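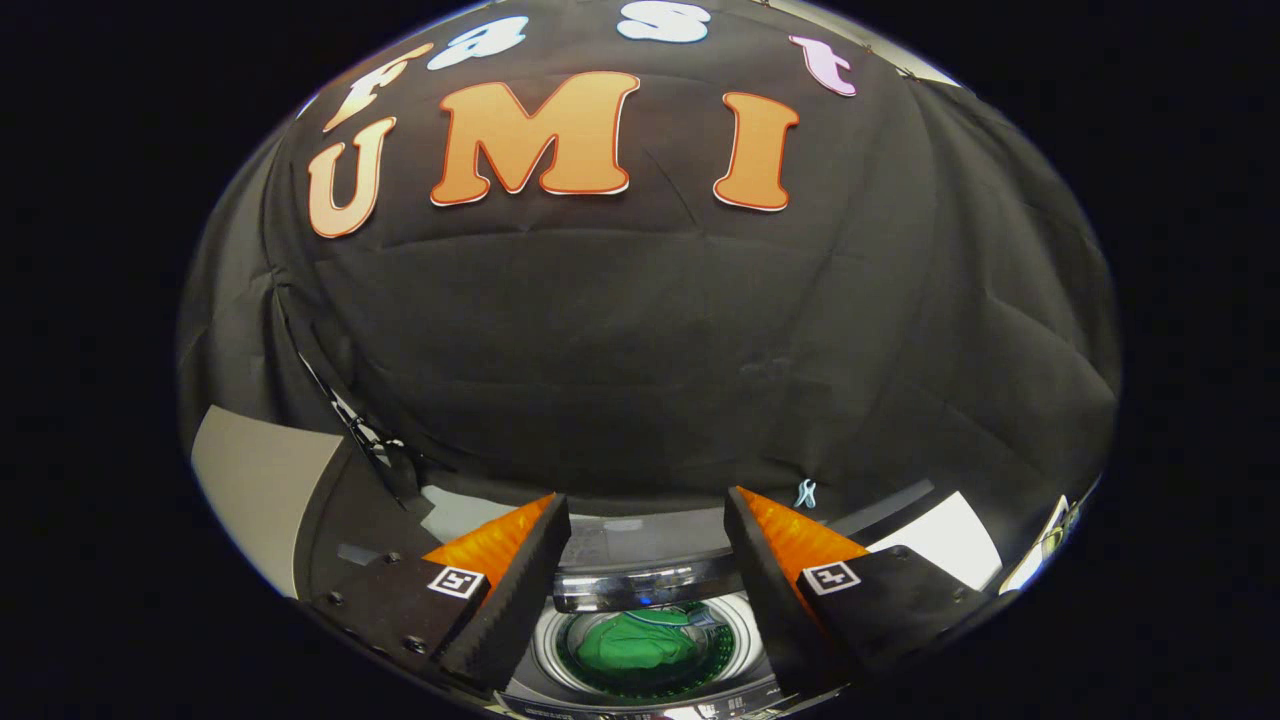
January, Sunday, 14:10. Altton laundry cell, notes by T. Tawhiri

Washer unload with the hand-held gripper, green cloth as the test item. Black backdrop stays up behind the machine.

Log for this block: 120 demonstrations kept, 29 discarded. Most discards were the cloth snagging on the way out of the drum. Running total 209 with yesterday's set.

Open points:

Finger pads. Check the ribs on both orange pads before each block. Swap as a pair.

Markers. Wipe both before recording. Lint on a marker cost us two runs.

Staffing. Maihi wants unloading off the night shift first. The present plan keeps 2 attendants per shift and moves them to sorting and stain checks. Attendants asked who clears a jam and whether jam time counts against their hourly rate. No answer from Kavine yet. I have told them to log jams separately until there is one.

Training. Attendants will record some of the demonstrations themselves. They grab deeper in a bunched cloth than we do and drop it less. Their pay grade for this work is not settled.

Next: mixed loads, then towels. Dratance to send spare pads.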